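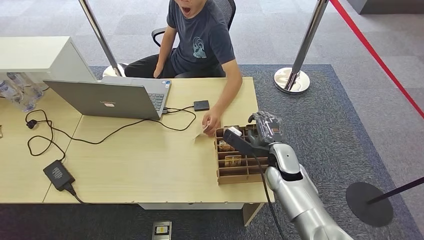 Page last updated: December, 4:10 p.m.

Mundurska moves office tenants to numbered access cards

Tenants of the Mundurska office building will switch to a new set of access cards over the winter, the building's operator, Skostach, said in a notice to leaseholders. The change covers 783 cards held by employees of 10 companies.

The present cards carry no printed number. When one is lost, the front desk has to look it up by company and date of issue, and Skostach said that in several cases the wrong card was blocked. The new cards, supplied by Jesex, have a serial number on the back that matches the entry in the door system.

Companies have been asked to return a list of current cardholders before any new cards are issued. So far 564 cards have been confirmed against those lists. The rest are held by people who have changed employer within the building, or belong to firms that have yet to reply.

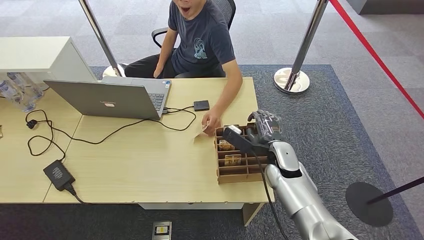 Cards will be handed out by company, starting with the upper floors. Each old card stays valid for 2 working days after its replacement is collected and is then removed from the system. Cards that do not appear on any list will be blocked at the end of the changeover.

The readers at the main entrance and in the elevators stay in place. Those on the parking level, installed by Rizzi when the building opened, need a software update before they can read the new format – the parking gate will be operated from the front desk while the work is done.

There is no charge for the first card. Replacements for lost cards will be billed to the employer, as they are now, and the price is unchanged. Visitor passes are not affected.

Skostach said a second notice, with collection times for each company, will be sent to leaseholders once the remaining lists are in. Firms that need cards for new hires before then should apply through the tenant office in the usual way.

Shares: 10 | Comments: 2

Contact | Copyright Mundurska Business News | Back to top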